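Why doesn't steel go rusty?

Leave an old nail out in the rain. Come back Thursday. Orange! That's rust.

Rust happens when iron meets water and oxygen. The iron slowly changes into something new - crumbly, flaky, a sort of orangey brown colour. Salt makes it happen faster. So bikes near the beach get it bad.

But your kitchen sink? Wet every day. Still shiny. How come?

It's stainless steel. Mostly iron, with another metal called chromium mixed in. The chromium grabs oxygen from the air and makes a super thin skin. Way too thin to see. Water cant get past it.

Scratch it? The skin grows back by itself. Pretty clever for a spoon.
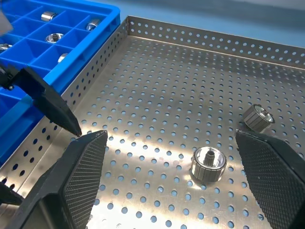 Small steel parts in a blue tray, next to a stainless steel tray full of holes.

Try it at home: put 4 iron nails in 4 jars. One dry, one with water, one with salty water, one painted and then in water. Wait 8 days. Wich one went orange first? Draw what you see.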